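Chapter 4
Gathering Examples by Hand

A plush Mickey Mouse, two black fingers, an orange crate on a patterned rug: a lesson can begin with as little as this.

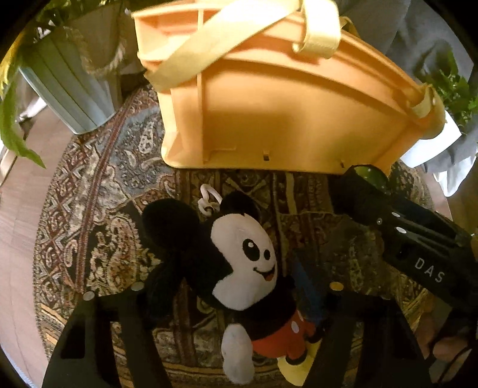

4.1 Why We Start in the Living Room

In this chapter you get to collect your own examples - my favorite part of the whole course! Each one is a short recording of a person doing a task with a hand-held gripper. Kenneth Yap's class gathered 1565 of them in one September, and we will borrow from their notes often. Your first set needs only 50. Move at your normal speed, and keep the clumsy tries - we will sort them in Section 4.3.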